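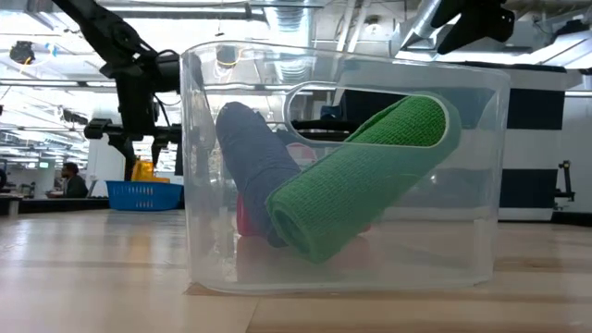 Re: Rolled or folded? (towels in clear bins)

Hello everyone,

I've been meaning to answer this one all month, and then September got away from me, as it does.

On the Teltby list, a member wrote:
> We switched to see-through bins for the cleaning cloths and I can't
> decide how to load them. Folded stacks look nice until someone pulls
> from the bottom. Does anybody roll theirs? And do you stand the
> rolls up or lay them down?

I roll mine, and have for 9 years now, ever since we moved to Whitcombe and I lost my good linen closet. The bin I've got on the table this morning is a wide clear one with a handle slot near the rim. The green towel is rolled and lying at a slant, with one end up under the slot so I can see a bit of it there, and the navy one leans behind it, more upright. Anything red goes at the bottom - in our house red means bathroom, and I'd like it to stay well away from the dishes!

As for standing or lying, I do a bit of both, as you can tell. With a full bin I stand them all up, snug enough that they don't flop. With only a few in there they lean whichever way they please, and I let them.

One small thing: roll from the short side if your towels are thick. Mine fit much better that way.

Does anyone have a good way to label clear plastic? My paper tags keep peeling off.

Warm wishes from Whitcombe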